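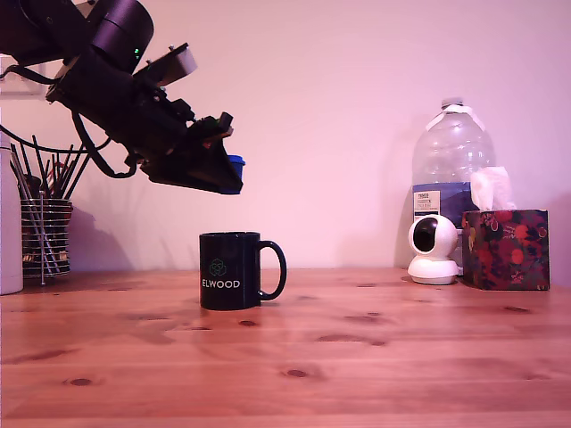 Fig. 6. Arm over the mug, kitchen table setup.

Section 4. Teaching the arm to pick up a mug

Okay, so you've got Skidero bolted down and talking to your computer (if not, go back to Section 3, I'll wait). Now for the fun part! We're going to ask it to lift a mug. I've been at this in my kitchen since January, and people keep asking me if it can do the dishes yet. No. It can pick up a mug, and on a good evening it does that very well.

Before you start

Use an empty mug. Please. Pick one that stands flat and has a handle you can easily see from the side. A black mug on an orange-brown wooden table works fine for me, but a white mug near a pale wall gave me no end of trouble.

Steps

1. Put the mug near the middle of the table with the handle pointing right.

2. Check your cables. They should hang in easy curves and never pull tight when the wrist turns. Swing the arm by hand through its whole range first, with the power off.

3. Open Gestent and load the profile called Samuel (long story, it's the name of the guy whose mug I broke). Set the speed to 15 percent.

4. Wait for the green light on the arm, then bring the gripper down until it's right above the mug. Stop there and save the position.

5. Lower it slowly, close on the handle, and save again. If the mug slides, back off and start over from step 4.

6. Lift a couple of inches, hold for 8 seconds, and put it back down. Save that too.

7. Run the whole thing until you're bored. I did 2000 tries over the winter, and my last full batch came out at 79 percent.

Note: You don't have to clear off the whole table. I leave my utensil holder, tissue box and water bottle at the edges, because a real kitchen has stuff in it and I want to know if the arm can cope. Just keep all of it outside the swing area you set in Section 3.

Caution: Keep your hands away from the gripper while it's closing, even at low speed. It pinches.

Caution: Don't try this with hot drinks. Romain Jacquet, who tests for us over in Pornside, wrote in to ask if he could have it bring him coffee, and my answer is still no.

What about other chores?

Wiping the table sort of works. Loading a rack works if every mug is the same. Folding a dish towel is hopeless so far, and I've stopped trying until the next gripper comes out. If you get further than I did, send me your settings and I'll add them to Section 7.

Next: Section 5, moving the mug to a shelf.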